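Household Tips: Running the Grocery and Kitchen Budget
by Paloma Dvorak

Groceries are the part of a household budget that moves the most from month to month. Rent stays put, the car payment stays put, and then the food total comes in $73 higher than last month and you can't say why. The tips below are the ones I use at home and the ones readers write in about most often.

Start with one month of receipts

Before you set a number, find out what you spend now. Put an envelope on the inside of a cabinet door and drop every food receipt in it for a full month. Include the gas station coffee and the sandwich at work. If you order online, print the confirmation or write the total on a scrap of paper.

At the end of the month, sort the receipts into two piles: food you cooked at home and food somebody else cooked. Add up each pile. When I first did this in August, I had guessed our restaurant pile would be the small one. It was the bigger of the two.

Keep a price list

Write down the regular price of the items you buy every week. Mine has 40 items on it and fits on one sheet of paper. Coffee, eggs, rice, dish soap, the bread the kids will eat. Next to each one goes the store and the price per ounce or per pound.

Check the unit price on the shelf tag against your list before you buy a large size. Bigger packages often cost less per ounce, but I have found plenty that cost more. A sale sign doesn't mean much until you know what the item cost before the sale.

Update the list twice a year. More often is too much work and you will quit.

Shop the kitchen first

Go through the refrigerator, the freezer and the cabinets before you write a shopping list. Plan two dinners from what is already there. Move the older cans to the front while you are at it.

Leftovers get eaten if people can see them. Keep them on one shelf at eye level, with the date on a strip of masking tape. Anything still there on the third night is dinner or goes in the freezer.

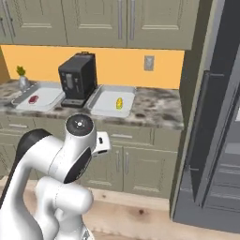
Yellow-orange walls and sage-green cabinets over a marble counter.

Make the cheap choice the easy one

Most of our takeout money was spent between 5 and 6 in the evening, when everyone was tired and nothing was started. Keep two meals on hand that take less than half an hour and don't need fresh ingredients. Ours are bean soup and pasta with canned tuna. They are not exciting, and they cost far less than a delivery order.

The same goes for coffee. If you want to stop buying it on the way to work, get it ready the night before and put the travel mug where you will trip over it.

Separate the food money

We keep a second checking account for groceries and nothing else. The month's food money goes in on payday, and only that debit card comes to the store. When the balance gets low, we eat from the freezer. Cash in an envelope works too, if you prefer it.

Household goods such as paper towels and trash bags can come out of the same account or a different one. Pick one way and stick to it — if you switch back and forth, the totals won't tell you anything.

Set aside money for appliances

A refrigerator doesn't ask whether it's a good month. Ours quit with a full freezer, and the replacement with delivery and haul-away came to $2,551. It went on a credit card and we paid interest on it for most of a year.

Now I divide the likely replacement cost of each large appliance by the years I expect it to last, then divide that by 12. The result goes into savings each month. For an appliance you expect to get 10 years out of, the monthly amount is small enough to find in most budgets. If yours are already old, put in more at the start.

Clean the refrigerator coils and check the door seals when you change your clocks. Close the door on a dollar bill in a few places. If it slides out with no drag, the seal may need cleaning or replacing.

Review it once a month

Sit down with the account statement for 15 minutes. Look at the total, look at the largest single purchase, and decide on one change for next month. Write the change on the calendar where the whole family can read it.

If you go over, don't cut next month's amount to make up for it. A budget that is too tight gets dropped by the second week. Leave the number alone and try again.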